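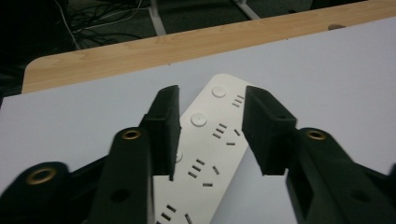
4.2 Where the power strip goes

The power strip is the least planned object on a planned desk. In the Derkwood inventory, which covered 700 desks on the two open floors of the Böttcher building, the monitor arm had an assigned position, the drawer unit had an assigned position, and the waste bin had an assigned position that was printed on a card. The strip had a line in the purchasing list. Part of the difficulty is its shape. A white strip of the long, rectangular, round-cornered type (Figure 3) has no obvious front and no feature that asks to be lined up with anything, and on a flat white board it can lie at a diagonal without looking especially wrong. It looks put down. Most of the strips in our inventory looked put down, including several that had been in the same place for years according to the people who kicked them.

We sorted resting places into four classes: floor, tray, desktop and suspended. The first three mean what they say. "Suspended" was meant for strips fixed to the underside of the desk with the bracket that Nostine ships with each frame. In practice it also took in strips hanging by their own cords, a practice the bracket's designers do not seem to have foreseen and the building's fire officer had foreseen very clearly. We kept the two together during the first pass and split them afterward, when it became plain that a single class was making the bracket look more popular than it was.

Floor was the most common class on both floors of the building. This will surprise very few readers who have owned a desk. What we had not expected was how often a floor strip lay within easy reach of an empty tray. The Nostine tray runs along the back of the frame and is wide enough for the strip, but it has to be loaded from below, and loading it means lying on one's back under a desk in work clothes with colleagues walking by. Occupants described the tray in warm terms. They said it was a good tray. Many of them stored umbrellas in it.

Desktop strips were rarer and better defended. People who kept a strip on the work surface had reasons, and gave them at length: they charged several things a day, they shared the desk, they had bad knees. A few had turned the strip parallel to the back edge and lined up their chargers beside it with real care. In the rest, the strip lay at whatever angle the cord preferred. We recorded this angle during the first week and then stopped, as it changed every time someone reached for a stapler.

4.3 The diary entries

The inventory shows where strips were. To learn how they got there, we asked a group of occupants to keep a diary in Tilari, the note-taking form used elsewhere in the project, and to make an entry whenever they moved, plugged into, unplugged from or swore at a strip. The last category was added at the request of the participants. Over eight weeks the form collected 3120 entries. Entries were short, usually a single line, and a good number consisted of the word "again."

Coding the entries took longer than collecting them. Our first code book had separate codes for "moved" and "nudged," a distinction the two coders defended in one meeting and could not reproduce in the next. We merged them. We also dropped the code for "tidied," having found that it was applied to any movement the writer felt good about. One participant tidied the same strip from the left side of the desk to the right, and some days later tidied it back.

With the codes merged, three patterns held up. The first is that strips were seldom moved for their own sake. They traveled as a side effect of something else: a new laptop, a fan in May, a borrowed chair that would not roll over the cord. The second is that strips moved outward more readily than they moved back. A strip pulled forward to reach a plug stayed forward, and the forward position became the normal one by the next entry. The third concerns color, about which we had asked nothing. White strips were reported as "in the way" on dark carpet and "somewhere" on pale desktops, and more than one entry records a search for a strip that was on the desk the whole time, under a sheet of paper of nearly the same shade.

We do not want to make too much of this last finding. The Böttcher building has a great deal of white furniture, and the purchasing list for that year offered the strip in white only. A mixed order would have let us say something firmer. We asked for ten black strips for the second round and received ten white ones with an apology.

4.4 What the layout guide should say

The current Derkwood layout guide gives the strip one sentence, which asks that it be "kept tidy." We suggest replacing this with a position. Any position would be an improvement, but the diaries favor the back corner of the desktop on the side nearer the floor box, with the long side of the strip parallel to the edge. This is visible, reachable without kneeling, and already what the more careful desktop users had arrived at alone. The bracket may be kept for occupants who plug things in once and never think of them again. We met a few such people and they seemed content.

The tray should be mounted so that it loads from above. If that cannot be done within the existing frame, the guide should at least stop showing it with a strip inside, as the drawing raised hopes that the furniture then let down. We would leave the umbrellas where they are.

Two limits apply. Every desk in the inventory used the same frame, so the results say little about rooms where people bring their own tables. And the diary group knew they were being asked about power strips, which may have caused them to notice the objects more than a healthy person would. Several kept making entries after the eight weeks were over. These late entries were left out of the count.

Filed under: Workplace Studies > Desks, Cables and Storage

Related items
Umbrella storage in offices without umbrella stands
The printed card and the waste bin: following placement rules on open floors
Shared chargers and who takes them home
Notes on the Tilari diary form, second version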